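How to Budget for a Small Robot Arm Without Running Out of Money in November

By Esi Aidoo

I have now helped set up tabletop arms in three different places, and every single time the arm itself was the part of the budget we got right. You ask for a quote, you get a quote, you type it into the first line of the spreadsheet and you feel very organized. Then the rest of the year happens! So what follows is the way I plan it now, in the order I do it, with the lines I used to forget.

Before you start

You will need a spreadsheet, a tape measure, and one quiet afternoon. If you share your space with another team, get them in the room for at least the first half hour, and feed them something.

Step 1. Write down the task before you look at any catalog

I mean one plain sentence. "Pick up a light object from a counter and put it on a plate" is a perfectly good one. "General manipulation research" is not going to help you choose anything, and it will talk you into the most expensive arm on the page (I speak from experience, and my old department is still a little sore over it).

Under the sentence, write the heaviest thing you expect to lift, the farthest point you need to reach, and the widest thing the gripper has to close on. Measure these. My first reach figure came from holding my own arm out over a desk, and we ended up moving the whole mount closer to the work later on, which meant new holes and a new bracket.

Step 2. Price the arm and the gripper as two separate lines

Some sellers bundle them and some don't, and a few bundle them in a way that only becomes clear at the bottom of page four. When we were choosing between the Prallen arm and the Soretti, the Prallen looked like a bargain until we added its gripper, the adapter plate, and the cable that joins the two. Ask each seller for the price of one complete working arm, on the bench, closing its fingers. Use those words if you like, they work nicely.

Also ask what a set of replacement fingertips costs and how long they take to arrive. We go through 2 sets in a busy term, and I keep one more in the drawer.

Step 3. Budget the surface and the surroundings

People skip this one more than any other. The arm has to work on something, and in front of something, and both of those cost money and time. Walk over to the spot you have in mind and look at how the light lands on it at nine in the morning and again at four. A glossy top gives you reflections, and your camera software may or may not mind them. Find out with a borrowed camera before you pay for a new counter. A plain curtain along the back is cheap, and I put one in every plan. Allow for the rail and the hooks as well as the cloth.

Step 4. Give the props their own line

Ours started out as "miscellaneous" and grew until we were embarrassed by it. Dishes, toy food, blocks, little cups, all of it adds up, and you want duplicates of anything you plan to use for more than a few weeks, because makers change their molds and colors without warning. I set aside 75 dollars for the first box and the same again at midyear. Toy food is a lovely place to start: it's light, it comes in bright colors, and the shapes are awkward enough to teach you something about your gripper before you've spent money on anything fancier. 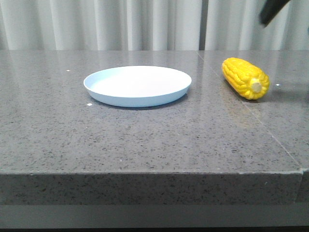 A plate, a toy ear of corn, and the gripper up at the right. The props are the cheapest things on the list.

Buy the plates in person if you can. Pick one up by the rim with two fingers and see whether it flexes or slides about. You will learn more in a minute at the store than you will from a product page.

Step 5. Add the hours

Vratislav Šindelář, who ran the Lukáč workshop while I was there, taught me to put people's time in the same spreadsheet as the hardware. I resisted this for quite a while. Then I kept a log through one setup, and between mounting, wiring, calibrating, and tidying the cables so that the door would close again, it came to 23 hours of staff time. Whatever an hour costs where you are, multiply it out and give it a line. Your finance person will thank you for it, or at least will stop emailing you.

Step 6. Leave a repair fund, and label it

I hold back about 800 dollars for the year for a single small arm. Label it "repairs" and keep it well away from anything called "contingency," which other people seem to see as an invitation. Ours has gone on a power supply, a cracked mount, and the shipping on a motor that was itself under warranty (the warranty didn't cover the box or the truck).

Step 7. Decide when the money gets spent

Order the arm first, as it has the longest wait. Order the mount once you have the arm's drawings in hand, and go shopping for props during the wait, when everyone is restless anyway. If your budget year closes in December, try to have every order placed by early November. Vumine, where we get our brackets, slows right down after that, and one of our invoices landed in the wrong year and took me until spring to sort out.

A starting list to copy

Arm
Gripper, adapter plate, and cable
Spare fingertips
Mount and bolts
Camera and stand
Work surface
Curtain, rail, and hooks
Props, first box
Props, midyear
Staff hours
Repairs
Shipping on everything above

Take off whatever you already own, but leave the line in with a zero beside it so you remember to replace it someday. Mine has had a zero next to "camera and stand" for two years now, and the stand is getting wobbly.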